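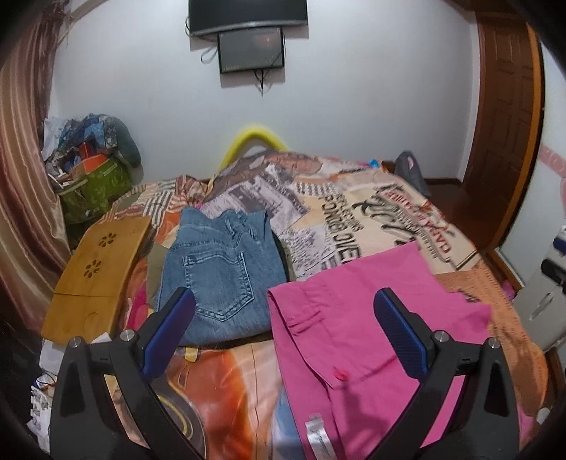
Jeans on the bed, back pocket up.

The letter from Dimico came on the same day as the electric bill, and my sister opened the electric bill first. She was like that. She read it through, wrote 145 on the calendar by the stove, and then handed me the other one.

They wanted me in Grovinov by the start of July. I had a bunk in the workers' house, two meals a day, and a place on the line at the bottling plant. I was to bring work shoes and a copy of my birth certificate.

"Grovinov is nineteen hours on the bus," she said.

"It's less if you change at Dritari."

"You won't change at Dritari. You'll fall asleep."

We had lived in the apartment over the Vlček bakery since our mother died, and in all that time neither of us had been gone more than a night. The rent was paid through the summer. I had 1,494 in the savings book and I told her to keep it. She said she would keep half, and then we argued over the half until the bakery people knocked on their ceiling with a broom.

I packed that week, a little each evening. I put things in the suitcase and she took them out and folded them again. She said I folded like a man closing a map. Our father's coat was too big for me and too warm for July, but she laid it on top and I left it there.

On the last night she made potatoes and we ate them standing up. She asked what they put in the bottles. I said water, mostly, and something orange in the summer. She asked if I would get any free. I said I would ask.

The bus left at five. The bakery was already going and they gave me a bag of rolls at the back door and wouldn't take money. My sister walked with me as far as the bridge. She had her slippers on — she had not meant to come that far.

"Change at Dritari," she said.

I fell asleep before the quarry. When I woke up we were past Dritari, the rolls were cold, and in the pocket of the coat I found the savings book, with all of it still in there except 28, and a slip of paper that said bus fare home.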